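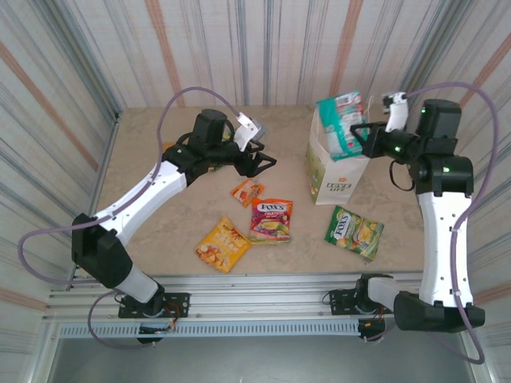 *The right arm with a teal and white box at the top of the shopping bag. Candy and a yellow snack bag share the table.*

I went to the Ellwood open day for the robots and stayed for the groceries. The Stalley lab had its bagging station going all afternoon – two arms, one table, a paper bag and a pile of snacks – and I ended up watching it far longer than I'd planned!

Liudmyla Zinchenko, who runs the station, told me the team has logged 2454 bagging runs since December. Candy packets are her least favorite (they slide, they crinkle, they're never the same shape twice).
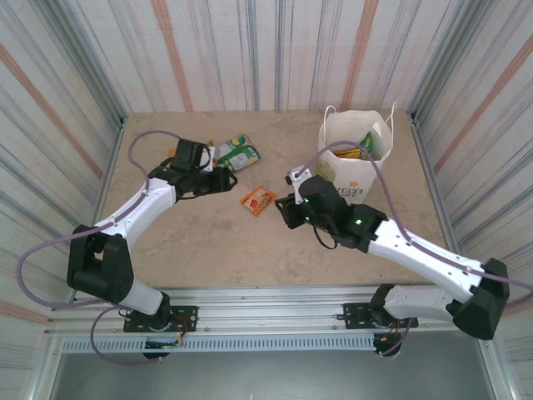
*Snacks on the table and in the bag at the Stalley station.*

I asked her if I'd see this at my supermarket soon. She laughed and said to ask again in 3 years. The kid next to me wanted to know if the robots get to eat any of it, and got a very patient no. 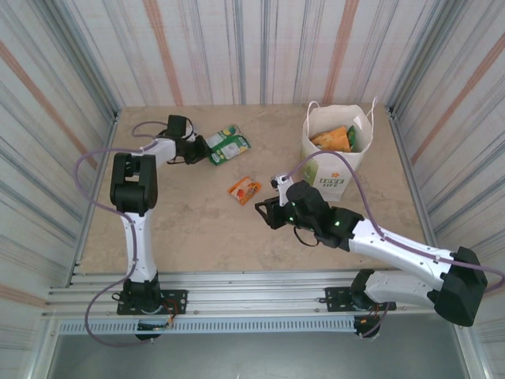 **By Declan Fairclough**, Ellwood

The lab had 98 visitors through by 3 p.m., and the line was still out to the stairs when I left. Chaiwat Ruangrit was handing out sign-up slips for the next visit, which is capped at 48 people. I've put my name down already – slips are at the front desk.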